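Okay, I promised a few people I'd write up what we did to the planner this month, so get a cup of something, because I'm going to ramble. Topic: two arms, one sheet of paper, and why they used to be so terribly polite to each other.

Quick background for anyone new here. Our task is kitting. Small parts go onto a printed sheet that has an outline for each one, and two arms share the work. We call the software Jindik, after a name Balakrishnan Murthy scribbled on a whiteboard and refuses to explain.

The old version planned each arm separately. Left arm gets a path, right arm gets a path, and a little referee process sat between them handing out permission to enter the middle of the sheet. It was safe and it was so, so slow.

You'd see one arm hover at the border of the shared area while the other one finished, backed all the way out, and only then let go of the lock. It was like watching two people at a doorway saying "after you" until lunch is over.

My first idea was to split the shared area into smaller zones. Finer locks, less waiting, right? I spent most of July on that and I was very pleased with myself for a day or so.

Then we hit deadlock. Left holds a zone and wants the one next to it, right holds that one and wants the left's. Both arms stop, both perfectly within their rights. Rajeshwari Suvarna walked by, looked at the log and said "you've built a traffic jam," and went to get her coffee.

So the zones went in the bin (well, in a branch I can't quite bring myself to delete) and we started over with one planner that treats both arms as a single big robot. Every joint, both sides, one problem.

People warned me this would be too slow to be useful, and planning from scratch every time, they were right! What saved us is that the sheet doesn't move much between jobs. The outlines are known, so a lot of the paths can be worked out ahead and kept in a library, then bent a little to fit where things really are.

Bending an old path is so much cheaper than finding a new one. If the bend fails the collision check, we fall back to the full search, and the log gets a line in it so I can go look later with my tea and feel bad about it.

The timing part is Nandini Gounder's and I love it. She keeps the shape of both paths fixed and only changes how fast each arm moves along its own. One arm eases off a touch, the other slips by, and the lock is gone completely. (Her cousin Hema also works with us, on perception, so yes, "ask Gounder" is a useless instruction in our office.)

Speaking of perception, Hema found the bug that had been eating us alive. Her pose estimates for the thin parts were fine. Our planner was reading them with the timestamp of when the message arrived, not when the picture was taken. With an arm in motion that small gap is enough to put a fingertip in the wrong place.

The fix was 4 lines. Finding it took 5 days, and two of those I spent blaming the calibration and apologizing to it afterward.

One more thing that helped more than I expected: we stopped modeling the fingers in full detail for the long moves. The hand is a couple of fat capsules until it gets near a part, and then the real geometry switches on. Checks got a lot faster, and I quit losing afternoons to one fingertip mesh with a hole in it.

Still on the list: cables. The planner has no idea they exist. Right now we just limit how far the wrists can turn, and it's a blunt tool that throws out perfectly nice grasps. Harish Shenoy has a sketch for a better cost term and I'm going to pester him about it on Thursday.

If you do anything with two arms, tell me how you handle the shared space. I'd really love to compare notes, and I answer everything, eventually, at length, as you've gathered.
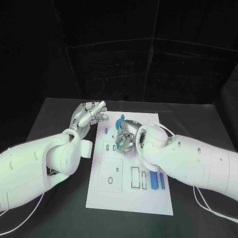 Does planning both arms together mean that one has to stop whenever the other one replans?

Only if the new path conflicts with what the other arm is already doing. Otherwise the second arm keeps its current path, and the timing step adjusts its speed as needed.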